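Search this site Enter keywords Go

The phone man of Janham, and what he does with all the boxes

9 July 2018

Wanda Zalewska talks fast and she sorts faster. When I come in she's already got a drawer out on the table and is going through chargers, tossing the dead ones in a bucket by her foot. She runs the shop side. The phone man is her business partner, Povilas Krūmiņa, and he's late, so I get her first.

"Sit anywhere that isn't a printer," she says.

The place is called Ojala, after the street it used to be on before they moved. Secondhand phones, mostly. You bring in the old one, they check it over, clean it up, put it in a box and somebody else gets it. Simple enough. Except the boxes turn out to be half the work, and I ended up spending most of my morning hearing about boxes.

"People think the phone is the thing," Zalewska says. "Sure. But you hand somebody a phone in a sandwich bag and they feel like they bought it in a parking lot. You hand them the same phone in a tray, in a box with a lid, they say thank you."

How many trays has she got? She points at the shelves without looking up. "290 as of Friday. I did the count myself. Don't ask me how many lids."

(I asked. She doesn't know. Fewer.)

Krūmiņa turns up with a coffee in each hand, neither one for me, and wants to start with scratches. Fine, scratches. He's graded phones for years, first at a repair counter in Tisier, then on his own out of a spare bedroom, and he has opinions on the matter.

"Everybody looks at the glass," he says. "Glass, glass, glass. I look at the edge. The edge is where the pocket is. Keys, coins, the zipper on a purse, the cup holder in the car. It all goes to the edge."

He grades on a scale he made up. A is clean. B is what he calls honest wear, small marks that you need to tilt to see. C you can see from the chair. D goes for parts. There used to be an E but Zalewska made him drop it, she said it was just D with hurt feelings.

Dark phones are the worst for it, in his view. Blue ones especially. "Black hides, white hides a bit, silver hides the most. Blue tells on you. You get those light little lines and they go every direction, and under the lamp that's all you see."

Can you buff them out?

"You can make it worse," he says. "People try toothpaste. Please write down that they should stop with the toothpaste."

So, written down.

What he does do is wipe the whole thing with a barely damp cloth, then go round the buttons and the openings with a soft brush. Pocket lint packs in there like felt. After that he stands the phone up on its end under the lamp and turns it a quarter at a time. Sides first, then the back, then the front last. He says if you do the front first you've already made up your mind about it.

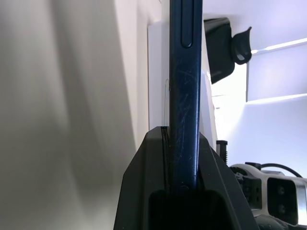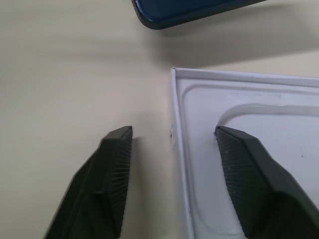 Side of a blue phone with its scratches, top; white tray on the table, bottom.

The trays. Right. I promised her I'd get to the trays.

They're white plastic and have a raised rim and a hollow molded in. Zalewska washes them in the sink in the back with dish soap, nothing fancy, and dries them on a towel because the rack leaves lines. Used ones get scuffed. A little scuffing she lets go. A crack, no. A nick on the outside wall, depends on her mood, she says, and on how many good ones are left.

"It's plastic, it's been in somebody's closet under a pair of boots," she says. "I'm not going to throw it out for a bump."

Where do they all come from? Closets, it seems. People keep the box. They lose the receipt and the warranty card and sometimes the phone, but the box they keep, on top of the wardrobe for years. One customer, Raimonds Rozīte, brought in 57 in one go last December, in the trunk of his car. He'd been saving them from his office.

I called Rozīte afterward to check this. "My wife said them or me," he told me. "I thought about it for a day or so."

They don't all fit, naturally. A phone from one year sits fine in the tray and the next year's is a hair too wide. Zalewska keeps the trays in stacks by size with a strip of masking tape on each and her own abbreviations, which Krūmiņa claims he can't read after all this time. She says he can read them just fine when he wants to.

I watched her match a few. She doesn't measure. Tray flat on the table, phone next to it, look, swap the tray, look again. Corners are what gives it away, she says, the rounding has to follow. If the corner of the phone wants to climb up the side of the hollow it's the wrong tray and pushing wont help. You want it to drop in and be able to get it out again with two fingers. If you have to flip the tray over and tap the bottom, wrong tray.

And if there is no right tray?

"Then he cuts foam," she says, nodding at Krūmiņa.

"Then I cut foam," he says.

The two of them met at a flea market, by the way. Both selling chargers, tables side by side, both undercutting each other all morning until there was no money left in it for either. That's the version I got. Žydrūnas Siliņa, who had the stall across from them selling lamps, remembers it a bit differently. According to him there was shouting. "He sold hers by mistake," Siliņa told me over the phone. "A whole bag. She wanted the money and he'd spent it on lunch." Neither of them would confirm the lunch.

Back to the table. I asked about the color of it, that pale beige, because every other repair place I've been in has one of those green mats. Zalewska picked it. Screws show up on it, she says, and she can see a white tray against it without squinting. Krūmiņa wanted the green mat. He lost. He still brings it up – he brought it up twice while I was there.

The part I hadn't expected is how much of the day is just putting things away. Phone out, phone looked at, phone in the tray, lid on, label on, shelf. Next. They've got a rule that only one phone comes out of its tray at a time per person, after a bad week when two phones of the same model went home to the wrong people. Neson, the courier they used back then, wanted paid for both trips. They paid.

"2000 phones since we moved in here," Krūmiņa says. "Two mixed up. I think that's good."

"It was one mix-up," says Zalewska. "Two phones, one mix-up. Don't make it sound like more."

Do they ever keep one for themselves? He does. He's got a drawer at home, and he won't say what is in it. Hers is a C, she says, maybe a C minus, and she drops it on the table to show me, face down, which made me wince. The back has a long mark across it from a gate latch. She's had it for years and it has never once been in a tray.

"What for?" she says. "I'm using it."

Before I left I asked both of them for advice for anyone clearing out a closet this summer. He said wipe it, charge it before you bring it in, and take your SIM card out, people forget the SIM card all the time. Also sign out of everything. He can't sell a phone that still thinks it's yours and he ends up calling you at dinner.

She said bring the box. If you have the tray leave it in the box, dont toss it, and don't put coins in it. And bring the lid. She is serious about the lids.

I had a look when I got home. One box, top of the closet, tray still inside. No lid. Justinas Pärn, who edits this page and has the desk next to mine, says he has three lids and no boxes, so we're going over there together on Thursday.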